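Ticket 431
Subject: Walk-in cooler not holding temperature overnight, store-side
Site: Otden Market, Lerudine location
Opened by: Omolara Fashola, store manager
Priority: raised from normal to high
Status: Closed

Original report

The walk-in cooler behind produce is drifting up overnight. It reads 37 when we close and the display on the door shows 46 or 47 when the opening shift gets in. By mid-morning it is back down to 38 without anyone touching it. This has happened four nights in a row. The freezer next to it is fine. I have moved the dairy and the cut fruit to the reach-ins up front, so we are short on shelf space until this is fixed. We threw out two cases of cut melon the first morning.

Things I have already checked:
Door closes and latches. The strip curtain is in place.
Nothing is stacked in front of the evaporator fans.
Thermostat is set to 36 and has not been changed.
The condenser on the roof was cleaned in the spring by the last contractor.

Omolara

Reply, service desk

Thanks for the detail. Before we send someone, can you tell us three things. Is there ice on the evaporator coil in the morning? Are the evaporator fans turning when you first open up? And is the 46 coming from the door display only, or do you have a second thermometer in the box? The door display reads from a probe near the ceiling and it can run warm.

Reply, O. Fashola

No ice that I can see from the floor. I did not get on a ladder. Fans were turning at 5:40 this morning. I put a dial thermometer on the middle shelf last night and it read 44 when I came in, so the box really is warm, just not as warm as the door says. Milk left in there as a test was 43.

Reply, service desk

Scheduling a visit. Please leave the dial thermometer where it is. Keep product out if you can. If you have to leave anything in, put it low and toward the back.

Visit 1, technician notes

Arrived 1:15 in the afternoon. Box at 37, compressor running, fans running. Suction and discharge pressures in normal range for the outdoor temperature. Superheat fine. Coil clean, drain pan clear, drain line flows. Door gasket soft and makes contact all the way around except a short section at the lower hinge side, where a dollar bill pulls out with no drag. Gasket ordered, but a gap that size does not account for a nine degree rise with the door shut.

Pulled the cover on the defrost timer. It is a Fultano mechanical timer, the kind with pins around a dial. Clock on the dial was six hours off from real time. Pins set for four defrosts a day. Termination by temperature with a fail-safe of 30 minutes. Set the dial to correct time and left the pins as found.

Explained to the manager that the store may see the warm period move to a different part of the day now. Asked her to note when it happens.

Reply, O. Fashola

It did not move. Last night it was warm again at opening. I had the night stocker write down the door display every hour:

10 pm: 37
11 pm: 37
12 am: 38
1 am: 41
2 am: 44
3 am: 46
4 am: 47
5 am: 46

He says the compressor was quiet from a little after midnight until about when he left. He cannot hear the roof unit from the sales floor but he can from the back hall.

Reply, service desk

That is very useful. A defrost should last well under an hour, so four hours of no cooling is something else holding the unit off. Either it is losing its control signal or its power. We are sending the same technician back with a logger. Does anything in the store run on a schedule at night? Lights, heat, signs, a building automation panel?

Reply, O. Fashola

The parking lot lights and the sign are on a timer. The heat is on a programmable thermostat in the office. There is a gray panel in the back hall with the Anozie name on it that the landlord put in. I have never had the key. Nobody here adjusts it.

Visit 2, technician notes

Arrived 4:30 pm. Clipped a current logger on the compressor feed and a second logger on the liquid line solenoid coil. Left a temperature logger on the middle shelf beside the dial thermometer. Replaced door gasket while on site. Dollar bill now drags on all sides. Adjusted the closer one turn so the door pulls itself in from the last few inches.

Checked contactor on the roof. Contacts pitted but closing. Voltage across the closed contacts is low enough that I am leaving it for now. Recommend replacing it at the next scheduled maintenance.

Landlord's panel is locked. Left a message with the property office asking for access.
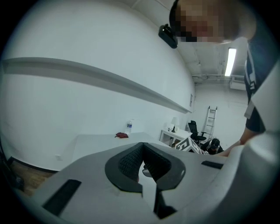

Logger results came in the next morning. Solenoid coil lost voltage at 12:10 am. Compressor pumped down and shut off two minutes later, as it should. Coil got voltage back at 4:10 am and the compressor started right away. Four hours to the minute, which points to a schedule. No defrost heater current was seen during that window, so the Fultano timer is ruled out as the cause.

Reply, service desk

Omolara, the equipment is being told to turn off. We need to find what is telling it. The most likely place is the landlord's panel. Did the landlord have any electrical work done in the last few weeks?

Reply, O. Fashola

Yes. They swapped the lights in the back hall and the loading area to LED. The electricians were here two evenings. I looked at my calendar and the first warm morning was the day after they finished. I did not connect the two because the lights work fine.

Reply, service desk

That would fit. Please forward us the property office contact. We will call them directly.

Reply, O. Fashola

Sent. They told me someone can open the panel this afternoon if your technician is here by 3.

Visit 3, technician notes

Arrived 2:40 pm. Property office opened the Anozie panel. It is a small lighting controller with eight relays, no network connection, set from the keypad. Relay 5 is labeled BACK HALL / LOADING. Schedule for relay 5 is off at 12:10 am and on at 4:10 am.

Traced the wiring out of relay 5. It feeds the new lights as expected. It also feeds a junction box above the ceiling tile outside the cooler, and from there the control circuit for the walk-in. The cooler's control circuit had been sharing a breaker with the old hall lights. When the hall lights were moved onto the relay, the whole circuit went with them, cooler controls included. The compressor itself has its own breaker and disconnect, so it never tripped or showed any fault. The fans are on a third circuit, which is why they kept turning.

The freezer's controls come off a different breaker and were never affected.

For tonight: relay 5 put in manual ON. Hall and loading lights will stay lit all night. Property office agreed to this. Tape over the keypad with a note.

Permanent fix: separate the cooler control circuit from the lighting relay and land it on a dedicated breaker with a lock-on clip. There is one open space in the store panel. Quote sent to the property office, since the change was made by their contractor.

Reply, O. Fashola

38 on the door at 5:35 this morning and 36 on the dial. First good morning since this started. The hall lights were on all night, as expected. I am leaving the dairy up front until the wiring is done.

One question. The melon and some yogurt are a loss of $408 at cost. Who do I send that to? My district office says the landlord and the landlord says their electrician.

Reply, service desk

We can't direct the claim, but we can give you what you need to back it up. Attached to this ticket are the logger file, the technician notes from all three visits and the panel schedule as found. Send the same set to everyone and let them sort out who pays.

Reply, O. Fashola

Done. Thank you.

Visit 4, technician notes

Arrived 9:00 am. Electrician from the property office on site. Cooler control circuit moved to breaker 15 in the store panel, lock-on clip fitted, directory card updated. Lighting relay returned to automatic. Ran relay 5 off from the keypad with the cooler calling for cooling. Hall lights went out, solenoid stayed energized, compressor kept running. Ran it back on. No change at the cooler.

Replaced the pitted contactor while power was off, at the manager's request. Checked the dial on the Fultano timer against my phone, still correct. Forced one defrost. Heaters came on, terminated by temperature at 17 minutes, fans delayed and restarted normally.

Left the shelf logger in place for two more nights.

Reply, service desk

Logger data for both nights is in. Highest shelf temperature was 39, during a defrost, and it recovered in 20 minutes. Nothing between midnight and 4 am apart from normal cycling. OK to put product back. You can drop the logger in the prepaid envelope.

Reply, O. Fashola

Product is back in. The door display still reads a degree or two above the dial. Is that worth fixing?

Reply, service desk

It can be offset from the display menu. We will add it to the maintenance visit in November along with the condenser cleaning. Until then, go by the dial.

Resolution: Cooler control circuit had been placed on a scheduled lighting relay during unrelated electrical work. Circuit separated and moved to its own breaker. Door gasket and contactor replaced. Defrost timer clock corrected.

Follow-up items: display offset, condenser cleaning.

Ticket closed by service desk. Reply to this message within 14 days to reopen.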